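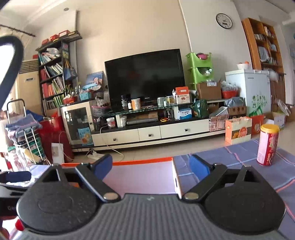 开放日演示手持夹爪，薄片类物体到底怎么选才稳妥？
2025年2月2日　Gergely Bodnár

我们下次开放日在 Ristside，分给手持夹爪的时段是30分钟，观众轮流上手，每人夹取一次再放回。夹爪是左右两侧开合结构，每侧黑色指臂，指尖套蓝色橡胶垫。目前拿不准的是薄片：一张带橙色边的粉白色卡片平放在格子桌布上，两侧指垫要从卡片边缘切入，而桌布本身是软的，指尖下压时布面会跟着走。同一张桌布上那只黄盖的红色圆筒就没有这个问题，直径够，重心也好找，第一次上手的人基本都能完成。

去年11月在 Lakatos 那边试过一轮，共记录100次薄片夹取，失败多数发生在接触阶段：指垫先碰到桌布，布起皱，卡片随之偏转。张开宽度和闭合力都调过，改善有限。想请教两点：

一、演示中是否应保留薄片，还是全部换成筒状、盒状物体？
二、如保留，应改桌面还是改指尖？

补充：台面不能钻孔，不能用真空吸附。

Dezső Halász

先改桌面，指尖暂时不动。

桌布的问题在于它与台面之间没有约束。在布下垫一层硅胶防滑垫，四边用夹子固定，布面的横向位移会明显减小。条件允许的话直接撤掉桌布，换成单色哑光硬质垫板，观众也更容易看清卡片边缘。

操作顺序建议写成一张卡放在桌边：
1. 张开到略大于卡片短边，指尖对准短边方向，不要对长边。
2. 垂直下降，指垫下缘刚接触桌面即停。
3. 缓慢闭合，让卡片中部拱起，再提升。
4. 放回时先降到底，再松开。

第3步对卡片的硬度有要求。太硬拱不起来，太软会折。我们在 Trudell 做展示时换过几种纸，最后用的是普通名片厚度，开放日全程夹取2,398次，卡片换了几批，指垫没有换。

至于要不要保留薄片，我主张保留，但放在第二项。先让观众夹圆筒，熟悉闭合行程，再夹卡片。顺序反过来，排队时间会拉长。

另外，橡胶垫沾灰以后摩擦下降很快，演示间隙用无水酒精擦一遍，晾干再用。

gikley_1981

我用的是 Gikley 的夹爪，型号不同，仅供参考。薄片我直接放弃了，换成带提手的小盒子，观众反应没什么差别。楼主如果非要用卡片，可以把一边稍微折起来，翘一点就好夹。

Gergely Bodnár

谢谢两位。防滑垫已经下单，短边方向之前确实没有试过，我们一直对的是长边。折边的办法留作备用，折过的卡片放回原位时不平，会影响下一位。另问 Dezső：第3步的闭合速度你们有没有限位，还是完全由观众手控？

Dezső Halász

手控，没有限位。旁边站一个人口头提醒“慢”就够了。小朋友上手时把行程挡块装上。

联系我们 | 版权所有 © Ristside 技术问答 | 返回顶部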